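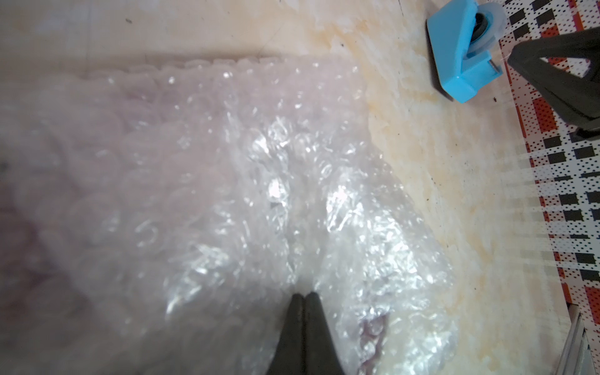
Wrist view, with the gripper fingers together over the bubble wrap

Questions We Get About the Example Sessions
Friday, August 17, 2018
By Wayne Marsden

People who come by the Dobson room tend to ask the same handful of things, and I enjoy answering them so much that I make everybody late for lunch. So I've written the answers down – go ahead and skip around.

What are you collecting, exactly?

Examples! One example is a single run at a task from start to finish, with the views from the cameras and the positions of the arm joints saved side by side. The learning system, which we call Worus, studies a great pile of these and tries to work out what the arms ought to do next. Our goal for the packing set is 1,000 examples, and as of this week we have 634 that passed review.

Who moves the arms?

A person does. You sit down with a pair of hand controls, and the arms copy you. Most folks find the first few tries clumsy and then settle in nicely, though I'd still like everyone to do a practice hour before we save anything (I needed two, and I'm not ashamed of it).

Why so much bubble wrap?

It's hard, and we wanted something hard. A block keeps its shape when you pinch it. Bubble wrap folds, slides, shines back at the camera and half hides whatever is under it, so the system can't lean on one tidy outline. We have 345 examples with bubble wrap in them so far, and I would happily take more.

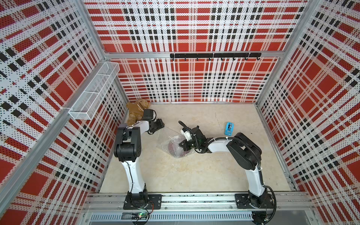 Both arms at work, one at the teddy bear and one on the bubble-wrap bag

Do the two arms always work together?

They share the floor, but they don't have to share the object. Some tasks need one arm to steady a thing for the other, and some give each arm its own job. Please write down which kind you did, as it's a real chore to sort out later.

Should I set the objects in the same spots every time?

Oh, please don't. Turn things around, trade places, let the wrap land however it lands. We ask for a fresh layout after every 3 examples. The tape dispenser can go wherever you like within reach of an arm.

What if I fumble?

Keep going if you can still finish. A miss followed by a good recovery is worth having, and we mark it that way. If you've lost the object altogether, stop the run, label it "dropped" and start over. We save those too, in their own folder.

Why keep both a wrist view and a wide view?

The wrist camera gets in close, where you can see the fingertips and the little bubbles. The wide one shows where everything sits. We check that both were saved before an example counts.

When can other groups use the set?

The folks at Purside get the first copy in September, and after that we'll take requests.

Last updated: August 2018

Related
Getting Comfortable With the Hand Controls
How We Label a Run
Foravetti Folding Tasks: Notes for New Operators
Booking Time in the Dobson Room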